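Ticket 193: bottle won't stay on tray
Project: Trenwood (robotics club sim team)
Opened by: Boonsong Phetsri
Status: open, sulking

Tray-and-bottle task in Kovdale fails in 15 of 60 runs. Restarted the sim, cleared the cache, blamed the Jiltus plug-in. Same behaviour.

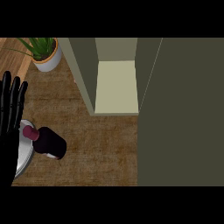
Bottle on its side, neck over the tray, hand at left.

Tried so far: bottle friction up (no change), timestep halved (no change, slower laptop). Contact solver is capped at 2,000 iterations, which ought to be plenty for one bottle of wine.

Next: check the bottle's centre of mass. Somebody typed it in by hand in April and I have a fair idea who, as it was me.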